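The Red Room

Delia Orellana got to the house in Trornau on Saturday with two empty boxes and the key her mother had mailed her. The bus was late, so it was after 3 when she let herself in. She had told the agent at Vuladden that everything would be in order by Monday.

She did the kitchen first because it was easy. Then she did the hall closet. The red room she left for last, the way she had left it for last every summer when she was a girl and the job was only sweeping.

Her grandfather had painted those walls himself and never got the color even. There were darker streaks all through it. He said he would do a second coat in October, and he said it for six years. The floor was gray and always had been.

She put the scarf down on the floor and looked at it for a while. It had been her grandmother's. She sent Iara a message asking what to do with it, fold it or hang it.

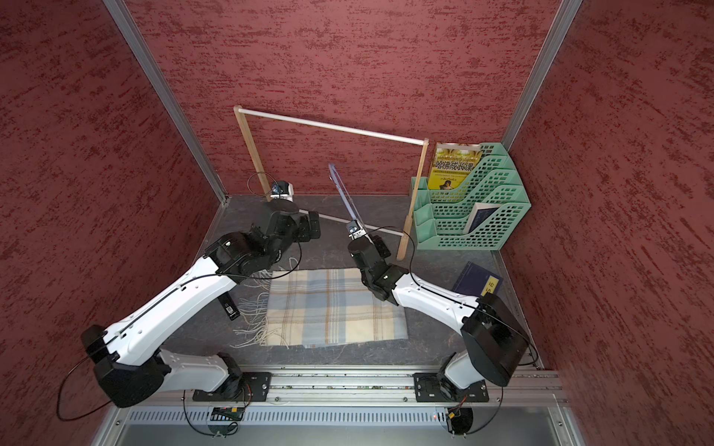
Fold it, Iara Retamal wrote back, because a scarf left over a rod gets a line across the middle and then you have to iron it, and you know you won't iron it. And don't put it in the box with the shoes.

Delia had not been planning to put it in with the shoes. She wrote that, and then she erased it and wrote thank you.

It took her two tries. The first time the corners didn't meet, and she could hear her grandmother not saying anything about it. The second time was better — good enough to carry on a bus, anyway.

Then there were the books. Her grandfather had started learning Chinese at sixty-eight, out of stubbornness, and he had bought books long before he could read them. The Analects he opened every night. He got as far as the second page with a dictionary and told everyone at dinner what it said. The yellow one about Harvard was a present from a neighbor, and he never said a word about it.

She thought about which ones to keep. Her mother wanted none of them. Iara wanted the green organizer for her desk and did not care what was in it.

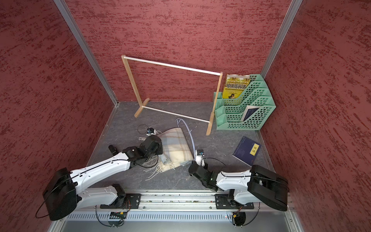 The rack, the organizer and the Analects, still on the floor.

The light was going by then. Delia sat down with her back against the door and ate the sandwich she had brought. She decided the Analects would go home with her. The yellow book could go to Iara with the organizer, and if Iara complained, she could mail it back.

She wrote "Orellana" on both boxes and went to look for the tape.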